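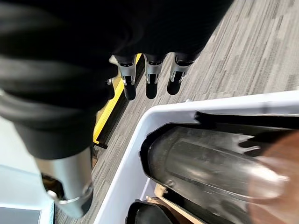 Figure 1. The gray carpet tile with its streaked pattern, and the yellow strip with a black band along one side.

Edges on a Patterned Floor
Udover Project, final report
Monday, November 27, 2023

1. Background

The Trotine room was given new carpet tiles in March. The tiles are practical and quiet to walk on, but in the first weeks after the change several students told us that they had hit their foot against something low. We wanted to know which objects are difficult to notice on this floor, and what a user of the room can do about it without spending much money.

The subject is small, but we did not find much written for rooms like ours. The guide from Edwards, the company which delivered the tiles, explains cleaning and replacement. It says nothing about the contrast between the floor and the things that are put on it.

2. The floor

The pattern has light gray, middle gray and charcoal streaks. When a person stands and looks down, the streaks make long lines, and the eye follows these lines easily. A thin dark edge can be lost between them. A light edge is better, but not always, for the reason that the light streaks are also there.

Yellow does not appear anywhere in the carpet. For this reason a yellow edge was the first thing that almost every participant noticed. The black band beside the yellow was also useful, although some participants said they saw only the yellow.

3. Method

We asked 36 students to enter the room and stop at the door. Each student then named the low objects on the floor in the order that they noticed them. We did this on two afternoons, one with the ceiling lights on and one with only daylight. The same objects were used both times, but we moved them a little between the afternoons. This was a mistake in our planning, and it makes the comparison of light weaker.

The low objects were of three kinds: objects with a marked edge, objects in a natural wood color, and objects with something pale lying on top.

4. Results

Marked edges were named first by most participants. The wood color was slower, especially in daylight. The surprise for us was the third kind. We had expected that a pale top would help only a little.
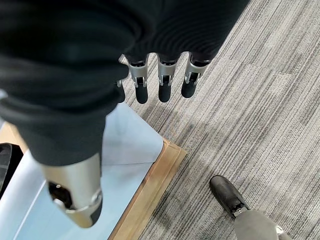 A large pale surface breaks the lines of the carpet, and people see it as a shape even when they do not know what it is. The problem is at the sides. If the sheet does not reach the edge of the wood, people judge the object smaller than it is, and they may step too close. Two participants did this during the test - without any injury.

5. Recommendations

Low objects which stay on the carpet should have a yellow edge on the side toward the walking path. For objects that are moved often, a pale cover is acceptable if it goes fully to the edge. We have sent this text to the room office in Wila and we wait for an answer about the cost of the marking.

6. Limits of the work

All participants were students who already knew the building. Visitors may look at the floor differently. We also did not test shoes, bags or cables, and cables were the thing that participants complained about most.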